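The Brovgate Remainder

On the first morning of the Brovgate summer maths camp, the tutor wrote 3369 on the board and sat down. 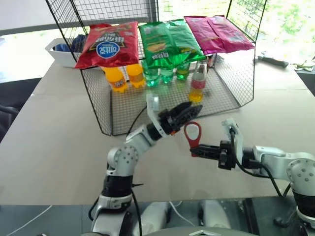

What were we meant to do with it?

Find every whole number that divides it, and then say how we knew we had stopped.

I had come for the lake. The leaflet had a lake on it. The back row tried 72, out of optimism, and then 60, which was smaller but no better. A girl in a Besson sweatshirt added up the digits, got 21 and announced three. That left 1123, and the rest of the day.

By lunch we had tried all the primes up to 31, and 1123 had refused the lot. The tutor asked if we wanted to go on to 600, to be safe. Two boys did. The girl explained, quite kindly, why 33 was far enough - they went on anyway.

I wrote home that evening. I said the food was fine and that I had met a prime. My mother wrote back asking what his parents did.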